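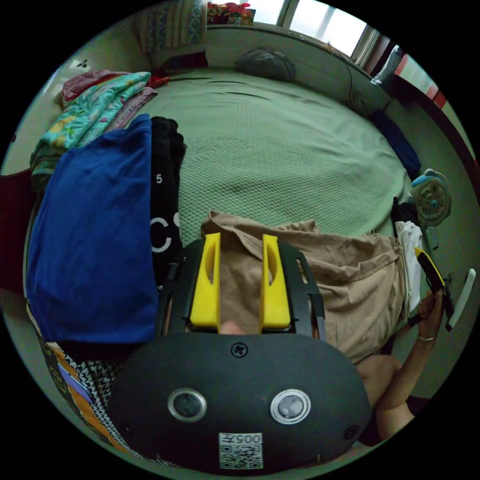

Repasser ses chemises : centrale vapeur ou fer classique ?

odano_72
Bonjour à tous, je me lance. Mon vieux fer Cumico fuit de partout et laisse des traces brunes sur le coton clair, j'ai déjà sacrifié une chemise. J'en repasse 4 par semaine, plus les draps quand j'ai le courage. On m'a parlé d'une centrale à 228 euros, et franchement ça me paraît cher pour du repassage. Vous en pensez quoi ?

Bririsach
Salut ! Je suis passée à la centrale en janvier et je ne reviendrais en arrière pour rien au monde. Le lin, avant, c'était l'enfer — maintenant deux passages et c'est plié (enfin, sur cintre). Par contre il faut la place pour la ranger, la mienne vit sur le lave-linge.

yusof
Pas d'accord du tout. Pour quatre chemises, un bon fer à semelle lourde suffit largement. Le secret c'est de repasser encore un peu humide, col d'abord, puis poignets, manches, et le corps en dernier. Les centrales, ça met des plombes à chauffer et ça s'entartre pareil.

Bririsach
Des plombes, des plombes... la mienne met 3 minutes ! Le temps de sortir la table.

yusof
Et la vidange, tu la comptes ?

odano_72
Ne vous fâchez pas :) Justement, les traces brunes, ça vient du calcaire ? Je mets l'eau du robinet.

petite_navette
Calcaire ou amidon brûlé, regarde ta semelle. Si elle accroche, passe-la tiède sur un chiffon mouillé au vinaigre blanc. Et pour la chemise tachée, essaie le savon de Marseille avant de la jeter, ça a sauvé une nappe chez moi. Moi je coupe l'eau du robinet avec de la déminéralisée, moitié-moitié.

yusof
Vérifie quand même la notice, certains fers n'aiment pas la déminéralisée pure.

odano_72
Bon, semelle nettoyée, c'était noir de chez noir. Il fuit toujours par contre, donc il faudra bien le remplacer. Je me fixe 200 euros maximum et je regarde les deux. Si quelqu'un a une housse de table qui ne glisse pas à me conseiller, je prends aussi !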